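Old desktop computer makes three beeps and screen stays black
Asked by Vitória Leitão in Home computers

Good evening. My desktop computer was standing in a cupboard since October. Now it gives three short beeps and the screen shows nothing. The fans are turning. Is it the memory? I paid 255 for it second-hand and I would not like to throw it away.
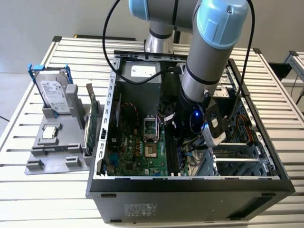 Computer tower on its side, cover off.

Answer from Narayanan Pai
12 people found this useful

Please look first in the manual of your board, as the beeps do not mean the same with every maker. Often it is the memory. Switch off, pull out the mains cable and hold the power button for 13 seconds.
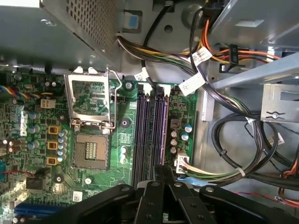 Then take out all the memory sticks and put back only one. Press evenly on both ends until it clicks. If it still beeps, try the other stick in the same slot. Do not touch the contacts with your fingers.

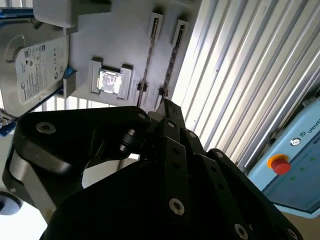 I had the same beeps with my brother's computer, and one slot was full of dust. A soft dry brush was enough.

Answer from Yolanda Prieto

Change the small round battery also. Mine was flat and the clock was always wrong, but I don't remember if it beeped.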